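4.2 Heat recovery from the Kiko electrolyzer

Last updated: April 29, 2022

The electrical side of the Kiko pilot has been covered in Section 4.1, and we now turn to the part of the work that surprised us most. An electrolyzer gives off a good share of its input as low-grade heat. At most small sites this heat is sent straight to a dry cooler and lost. At Kiko it is passed through a plate heat exchanger into the return line of the Jiltberg district heating loop, which serves 104 homes and a public swimming hall. The idea is old and simple, and we were delighted to find how well it fits a plant that follows the wind.

The central question was one of timing. Hydrogen production rises and falls with the turbine output, while the demand for heat follows the weather and the habits of the people in the houses. In February, our main test month, these two patterns lined up better than the planning model had suggested. Windy nights were also nights of high heat loss from the older buildings, so the loop was asking for warm water just when the stacks were running hardest. Calm, clear mornings were the weak spot. Demand was high then, and the electrolyzer was often idling or switched off.

To bridge these gaps the project added a buffer tank, sized to carry the loop through 2 hours of normal winter load. Our first control rule filled the tank whenever heat was available and emptied it as soon as the loop temperature dropped below its set point. This worked, but it left the tank empty too early in the morning. The second rule, written together with the loop operator, looks 12 hours ahead at the wind forecast and holds back part of the stored heat if a calm spell is expected. The change is a few lines of code and no new hardware at all, and it cut the number of boiler starts sharply. We think this is one of the most encouraging results in the paper!
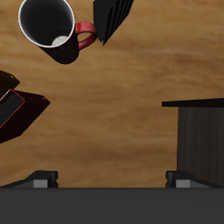
A second matter is the stack temperature itself. Warmer stacks are more efficient and give more useful heat, but they also age faster. The membrane supplier, Ntuli, set an upper limit for the test, and we stayed below it throughout. Within that limit we tried 7 operating points, each held long enough for the cooling circuit to settle. The best of them was a little warmer than the factory setting. Going further brought only small gains in heat delivered, and the circulation pump had to work noticeably harder to keep the temperature even across the cells.

Water quality deserves a word too, although it rarely gets one in papers on heat recovery. The cooling circuit and the district loop never mix, and the plates between them are checked for leaks by tracking the conductivity on the clean side. Early in the test the readings drifted upward, which led to a pleasing bit of detective work. The cause was a worn seal in the filling line, well away from the heat exchanger. With the seal replaced, the readings went back to their starting level and stayed there.

Hydrogen drying was left out of the heat balance. The dryer has its own small cooler, and connecting it to the loop would have meant rebuilding a section of pipe inside the safety zone. The Mison plant, now in design, will have its dryer placed next to the main exchanger so that both can share one circuit. We are very keen to see those numbers.
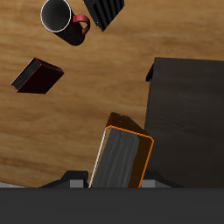

Figure 7. Simulated tabletop view with a dark, red-handled mug and a robot gripper.

The economic case depends mostly on what the recovered heat replaces. In Jiltberg it replaces gas, and every unit of heat taken from the stacks saves fuel that would otherwise be bought at the winter price. In a town already heated by a large heat pump the savings would be smaller, and the exchanger would take longer to pay for itself. Distance matters as well. The pipe from Kiko to the loop is short and runs mostly under an existing service road, so digging costs were low. We would not expect the same result where a new trench has to cross farmland or a river.

Summer operation remains open. The houses then need little more than hot tap water, and the swimming hall becomes the main customer. Whether its load is steady enough to keep the dry cooler switched off on windy days can't be settled from winter data, and the measuring equipment will stay in place so that the warm season can be covered in the same detail. The full set of temperature and flow readings is being prepared in the format used for the electrical data in Section 4.1.

Related items
Wind-following control of small electrolyzers
Buffer tank sizing for district heating loops
Membrane aging under variable load
Design notes for the Mison hydrogen plant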